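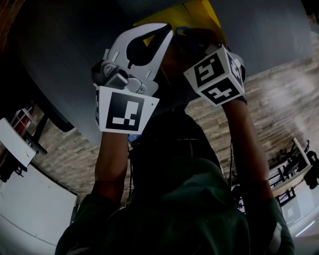

The grey table and the plank floor, Remville room.

1/ We moved into the back room in the old Nelavbridge building in January and I said I'd post about how it's set up. A few people wanted to know about the table and the brick, so mostly those.

2/ The table is a Niretti top in matte dark grey. It was $379 without legs. I looked at a white one first, but the overhead lights bounced off the sample and I got sick of squinting at it.

3/ Bright things are easy to find on it. Anything yellow, you spot from the door. Black pens and black cables are another story, so I put a strip of coloured tape around the ones I use most.

4/ The floor was here when we came. Wood plank pattern, fairly light. It makes a dark table look bigger than it is. I measured twice and still thought the delivery was the wrong size.

5/ Next is the brick. The landlord offered to cover it and we said no. It's red-brown and a bit uneven, with small holes and fixings here and there. I'm leaving those alone until I know where shelves are going. 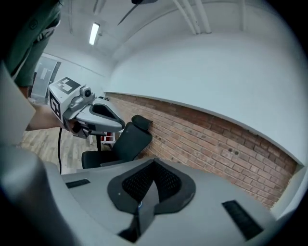
6/ CHAIR
Black, tall upholstered back, padded headrest. It lives by the brick wall when no one is using it. Second-hand from Urrego for $157, and I picked it up myself to save on delivery.

7/ I don't use the headrest much. Handy for phone calls. If you're short, try before you buy, the padding on a tall chair can end up behind the top of your head and push it forward.

8/ Keep a gap between chair and brick. I go with 19 cm. Fabric rubbing on rough brick wears out quickly – I lost a good chair that way at the last place.

9/ The wall above the brick is smooth and white, and it curves up into the ceiling. Nice to look at, a pain for hanging anything. Every hook I own wants a flat surface.

10/ Clear space on the floor matters more to me than a second desk. I've put off buying a sofa for the same reason.

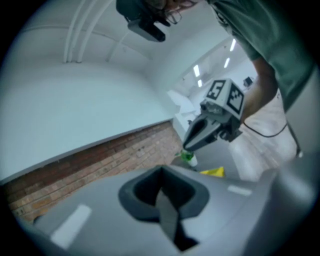 One reply asks whether a matte top shows greasy fingerprints, and whether it would be better to go glossy in a shared room.

11/ It does show them, mostly along the front edge. A damp cloth and a bit of dish soap gets them off. Skip the furniture spray, it left streaks on mine that took three goes to remove. I'd still pick matte.

12/ Total for the room so far is $1587, counting the table legs, the lamps and paint for the hall side of the door. Shelves are next. If anyone has put fixings into old brick without it crumbling, tell me what plugs you used.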